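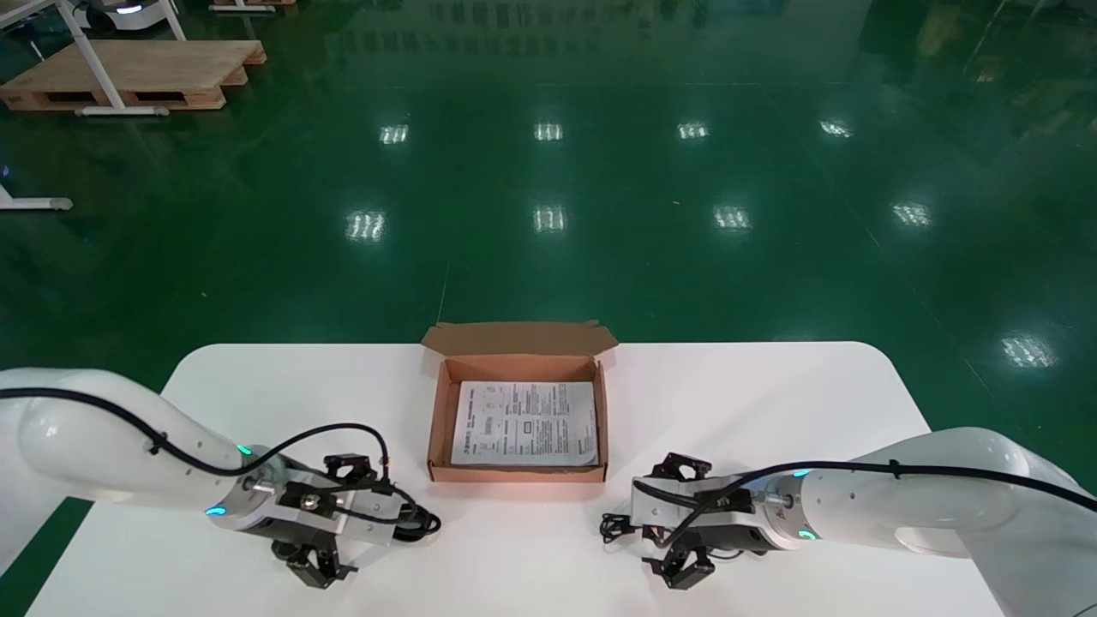
Chapter 4
Packing Small Goods: The Box, the Leaflet and the Bench

Learning aims

By the end of this chapter the student should be able to name the main parts of a one-piece corrugated box, explain the order in which a small product and its papers are packed, and set out a packing bench for a single worker. Students who have not yet read Chapter 3, on board grades, are advised to do so first, as the terms flute, liner and crease are used here without further definition.

4.1 Why the last step matters

A product may pass through many hands before it reaches the packing bench, and few of those hands leave any mark the buyer will notice. Packing does. A crushed corner or a missing leaflet is often the first thing a customer sees, and it colours the view taken of everything inside.

The Girkovon works at Mulow, which will serve as the running case in this chapter, packs small household fittings in folding boxes with an attached lid. In the October review of returned goods, 27 of the 1,070 parcels sent back contained a sound product and no instructions. The cost of sending out a fresh leaflet was small. The cost of handling the return, checking the fitting and packing it a second time was considerably greater, and the works manager, Vilmos Kiss, revised the bench routine as a result.

4.2 Parts of the box

The box with an attached lid is made from a single sheet of corrugated board. The tray is the shallow part that holds the goods. The lid is joined to the tray along the rear crease and stands up behind it while the box is being filled. Side flaps on the lid tuck down inside the tray walls when the box is closed. If a flap is forced outside the wall, the lid will bow and the box will not stack squarely.

Brown board is normal for goods sent by post. White-faced board takes print better but shows scuffs, and is generally kept for shop display.

4.3 Placing the leaflet

A folded leaflet has some spring in it. Laid in an open tray, it tends to lift at one side, and a lifted edge is easily caught by the next item or trapped in the crease of the lid. The practice at Mulow is to press the fold once with the flat of the hand before the leaflet goes in, and to lay it with the heading readable from the packer's side of the bench.

Whether papers belong under the goods or on top of them is a matter on which firms differ. Harsh Bisht, in his training notes for Morkorent, prefers the top, where the buyer meets the instructions first. Kartha places them at the bottom, where they cannot slide out when the lid is raised. Both methods are examined in section 4.6, with results from a trial of 2,000 boxes packed over 12 working shifts.

Last updated: October
Contact the publisher | Copyright, all rights reserved | Back to top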